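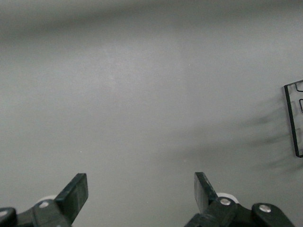 Light on a gray surface. Photo: Omthorpe Press

Poul Ingvarsson to return for second season of Zonano

Poul Ingvarsson, the former ferry worker who finished as runner-up in the first season of the reality series Zonano, will return when the show comes back in March, the production company Omthorpe said on Mon 19 September.

Ingvarsson will not compete this time. He has been hired as co-host of the companion show, Zonano After Hours, which airs directly after each episode and brings departing contestants into the studio for an interview. He will share the desk with a second presenter who has not yet been named.

The first season put a group of strangers in an old boarding school and had them run it as a hotel, with paying guests arriving every weekend. Guests scored the contestants on service, food and general mood, and the lowest scorer faced a viewer vote. Ingvarsson was put in charge of the kitchen in the opening week after telling the others he could cook. He burned breakfast on the first morning and was moved to the front desk, where he stayed until the final.

He lost that final by 763 votes, the closest result the show could have hoped for in its first year. The margin was read out live, and the clip of Ingvarsson asking the host to repeat the number was shared widely among fans afterward.

"I was sure I had misheard," he said in the statement released by Omthorpe. "I have watched it back once and that was enough. I'm happy to be on the side of the desk where you don't get voted on."

His hiring ends several months of guessing on fan pages. Ingvarsson had hinted over the summer that he was in talks about a television job but would not say which program. In an interview on the podcast Koo, he said only that the work would be "indoors, with better coffee." Many listeners took that to mean a morning show.

He also used that interview to talk about life after the series. He went back to the ferries for a while, he said, and took shifts on a short crossing where most of the passengers were commuters. Some of them had followed the show closely and had opinions on it. One regular told him every morning that he should have kept the kitchen job. Ingvarsson said he gave up the work when he began getting enough bookings for store openings and charity events to cover his rent.

Zonano is shown on the streaming service Prillomov, which ordered the second season shortly after the final. The companion show was available only as an audio program in the first year and was recorded the day after each episode. It will now be filmed with a studio audience.

Omthorpe said the new season will keep the hotel format but change some of the rules. Contestants will rotate jobs every 5 days, so that no one can spend the whole run in one role as Ingvarsson did. Guest scores will be shown to contestants as soon as they come in -- last season they were held back until Sunday night. The viewer vote stays.

The prize will work differently as well. In the first season the winner took a single cash sum. Now each contestant will start with 1,000 in a personal account and can add to it or lose from it based on guest scores. Whoever wins the final vote keeps their own account and half of what the others have left. The company did not give a cap on the total.

That change has already drawn some complaints from viewers who liked the simpler setup. Several commenters on the show's page said they were worried that contestants would spend too much time on money and not enough on the guests. Others said the first season had slowed down in the middle weeks and needed something to shake it up.

Ingvarsson did not comment on the new rules in his statement. Asked on his own page whether he would have won under them, he answered that he would have been broke by the second weekend.

Last season's winner is not expected to take part in the new series. Omthorpe said she had been offered a guest spot on After Hours and had declined, as she is now in school full time. The company left open the possibility that other former contestants will appear on the companion show, including the 2 who walked out during the storm episode.

Casting for the second season has closed. Names of the new contestants will be released in the weeks before the premiere, and tickets for the After Hours studio audience will be handed out by drawing. Prillomov said all episodes of the first season will stay on the service until the new one begins.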